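Flurneo Community Workshop: Progress Report to the Hakim Fund
July 8, 2022

14 shares | 2 comments

This report covers the second stage of the Tabletop Sorting and Assembly Program, delivered by Flurneo with a grant of $4,000 from the Hakim Fund. The program gives participants regular practice in handling, grouping and putting away small household and hobby items.

Expenditure to the end of June was $1,875. The largest share went towards storage tubs, table coverings and replacement items for the activity sets. The remaining funds are committed to the third stage, and no variation to the budget is requested.

During the reporting period we held 39 sessions. Attendance was steady, although the room at Gallus Hall was unavailable for one week while the floor was resealed. Those sessions were rescheduled at no additional cost.

The mixed set was revised in this stage. It is laid out on a gridded cloth so that items can be spaced and returned to position without markings on the table itself. Items were chosen to differ in shape, colour and surface.

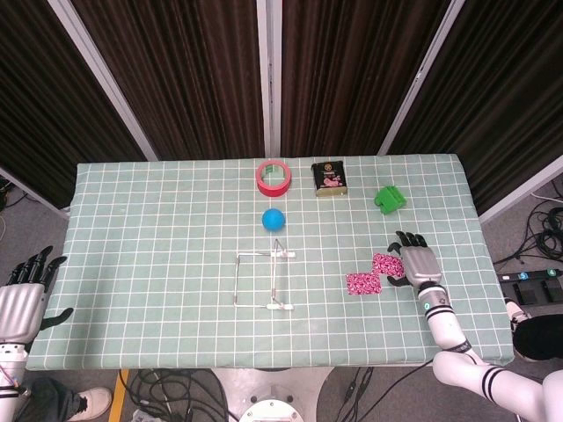
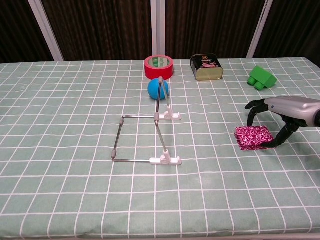

Mixed set on the green gridded cloth, with red tape, blue ball and wire frame.

Feedback from session leaders has been favourable on the whole. The cloth was preferred to the earlier plastic mats, which curled at the corners and were hard to keep clean. Leaders have asked for a second cloth so that one can be laundered between sessions, and this will be purchased in the coming quarter.

Two matters remain open. The written instructions for the mixed set are longer than they need to be and will be cut to a single page. The storage cupboard shared with the Jendell Craft Program is close to full, and we are discussing the use of an additional shelf with the hall's management.

In the third stage we will prepare two further sets and trial a shorter session format on weekday mornings. An itemized statement of costs will accompany the final report.

Related items
Tabletop Program: First Stage Report
Gallus Hall Room Bookings and Closures
Jendell Craft Program: Winter Update
Hakim Fund Reporting Guidelines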